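Gokis Releases Rosser Hand-Held Demonstration Kit and Datbridge 2 Recording Software

PRIRNSIDE – Jun 3, 2025 – Gokis today announced general availability of Rosser, a hand-held gripper kit for recording manipulation tasks, together with a new version of its Datbridge recording and conversion software. With Rosser, a person performs a task with the gripper in hand, at the desk, shelf or bench where the task normally takes place. Datbridge converts the recording into training episodes for a robot arm fitted with the same fingers.

The release also adds a remote-control mode to Datbridge. Sites that already own a supported arm can record by remote control and by hand in the same project, and both kinds of episode are stored in one format.

Recording by hand

Rosser uses the same two-finger geometry as the Gokis arm-mounted gripper. The finger inserts are ribbed and flexible, and bend around a curved surface when closed. A camera fixed to the tool records the fingers and the area in front of them. Finger opening is logged with each camera image, and tool position is computed after the session from the recording itself. No markers have to be placed in the room.

"Our earlier workflow put the arm first. You bolted it down, cleared the area and brought the objects to it," said Senthil Unnithan, head of hardware at Gokis. "What we got back was a lot of data about one table. With the hand-held tool the operator goes to the object, and the background comes along with whatever is on it."

The task set shipped with the kit covers 31 manipulation tasks of the kind found in homes and small offices. Each task sheet gives a start condition, an end condition and the points at which a recording should be discarded. Bottle tasks are among them. Operators are asked to approach with the fingers open, close on the body of the bottle, and hold it still briefly before any lift or turn. The pause gives the software a clean boundary between the approach and grasp segments.

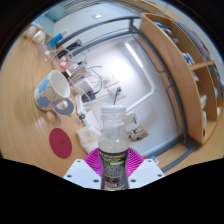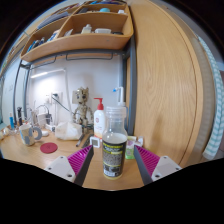

Bottle handling at a desk with a hand-held gripper. First image: a bottle with a white screw cap held between the magenta fingers. Second image: a clear bottle between the open fingers.

Clear plastic was given particular attention during development. Transparent walls carry little texture and take on the color of whatever stands behind them, so a policy trained on one background often fails on the next. Gokis recommends that operators record transparent items in at least four different positions per work surface, with the surrounding objects left as they are. Labels may face in any direction.

Recording by remote control

In remote-control mode the operator moves a supported arm using the Rosser tool as the input device. The arm follows the motion of the hand at a scale set in the project file. Releasing the grip switch halts the arm, and the operator can reposition before continuing. Episodes recorded this way include joint readings, which hand-held episodes do not.

Dwynwen Lougher, who leads software development at Gokis, said the two modes are intended for different parts of the same job.

"Hand recording is quick, and it is where most of the variety comes from. Remote control is slower, but it shows you what the arm can physically reach," Lougher said. "We suggest starting by hand and then using the arm for the cases where the person's wrist did something the robot's wrist can't. Datbridge now flags those on import."

The reach check compares each hand-held path with the joint limits of the selected arm. Segments outside the limits are marked on the timeline and can be excluded or re-recorded. The original recording is kept in either case.

Other changes in Datbridge 2 include:

Batch import of up to 200 episodes, with failed files listed separately
Segment labels that can be edited after conversion
A warning when the tool camera's view is too dark for position tracking
Export of a single task from a mixed project

Pilot use

Rosser was tested from December onward by 26 pilot sites, among them university groups and equipment integrators. Feedback led to a lighter handle and to a change in the order of the calibration steps, which now begin with the fingers fully closed. Pilot units can be updated with a replacement handle at no charge.

"The main request was for shorter setup," said Ermira Papadopoulos, pilot program manager. "People wanted to pick up the tool, record, put it down and come back after lunch without calibrating again. That works now, provided the fingers have not been changed in between."

Availability

Rosser is available to order now from Gokis in Prirnside. The kit consists of the hand-held gripper, a spare pair of finger inserts, a charging cable, a calibration plate and the printed task sheets. Matching fingers for arm-mounted grippers are sold separately. Datbridge 2 is included with each kit and is a free update for current license holders. Projects created in the previous version open without conversion – projects from the earlier beta must be exported first.

About Gokis

Gokis develops grippers and recording software for robot training. The company designs and assembles its hardware in Prirnside.

Press contact
Eluned Powell
Communications, Gokis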